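HOSP 22 Dining Room Setup
Week 4 handout: flatware, sorting and storage
M. Westerberg

Read before the practical. Bring the sheet with you, I won't have spares.

Leftover from last week: linen count. Lallholm group still owes me their numbers. Everyone else fine.

1. Unpacking

New stock comes in wrapped. Do not strip all the film in one go and walk off. Open one container, check contents against the packing slip, sign, then the next. Order from Nimine last January was short by 46 teaspoons and we only noticed at service. Slip says 2,577 pieces for the whole building, you are only responsible for your own station.

Film and cardboard go in separate bins. Peel labels while the plastic is dry. Once it's been through the washer the glue sets and you'll be scraping.

2. Caddies

Types we have: plastic with holes in the side (drains, light, stains with tea), wire (drains best, bends), solid steel (no drainage at all, dry stock only). Holes matter. Water sitting in the bottom of a caddy = spots, smell, and eventually a note from the inspector.

Handles down or handles up? Old argument. For guests helping themselves: handles UP, so hands touch the handle and not the part that goes in the mouth. For washing: eating end up, so the spray gets to it. That means you turn everything over between washer and floor, with clean hands, by the handle. Yes it is slow. Lengyel's chapter 3 has the long version, skim it.

Don't overfill. If you have to push the last spoon in, it's too many. Spoons nest together and the inside ones come out dirty, split them among forks.

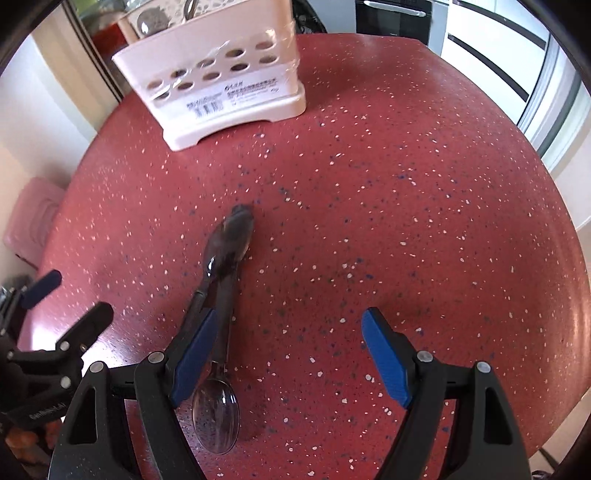
Fig. 2. Loose spoon on the counter, white caddy at the back still partly in its film.

Loose pieces: anything that has been lying on a bare counter goes back to be washed. Doesn't matter how shiny it looks. A wipe with a cloth is not a wash. Same goes for anything dropped, obviuosly.

3. Counter

Speckled tops hide crumbs, so check by hand and by bending down to look along the surface. Wash, rinse, sanitize, air dry. Work from the back to the front edge. Rounded edges collect grease underneath, run your cloth under the lip too.

Keep the caddy toward the back when you are sorting, working space in front. Sort on a clean tray, never directly on the counter (see above).

4. Polishing

Hot water, splash of white vinegar, lint free cloth. Hold by the handle through the cloth. Bowl of the spoon first, then the back, then the handle last as you set it down. Target for the practical is 16 pieces in the time I give you, nearly everyone gets there by the second try.

Water spots are minerals, they come off. Pitting doesnt, put those aside for Dotwood to take back.

For next time
- Lengyel ch. 3 and the first half of 4
- station checklist filled in, pen please
- hair tied back, no rings
- questions to me after class, Märta is fine, no need for Ms. Westerberg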